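Zusus Home Blood Pressure Monitor: Frequently Asked Questions

Which cuff should I use?
The standard cuff fits most adults. If the index line falls outside the printed range, order the large cuff, part 543. Cuffs made for the older Custmont monitor do not fit.

How many readings does the monitor store?
It stores 900 readings, shared between 2 users. When memory is full, the oldest reading is erased first.
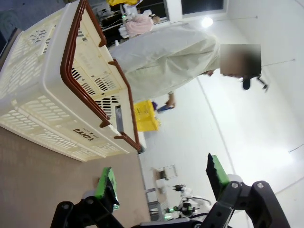

Why does the display show an error before the cuff is full?
The air plug is loose or the tube is bent. Push the plug in fully, straighten the tube and start again. If the error returns, replace the cuff.

Can I send readings to my clinic?
Yes — export them as a file from the Plutier app. The monitor does not send data by itself.

What power adapter does it need?
Use only the Michailidis adapter supplied in the box.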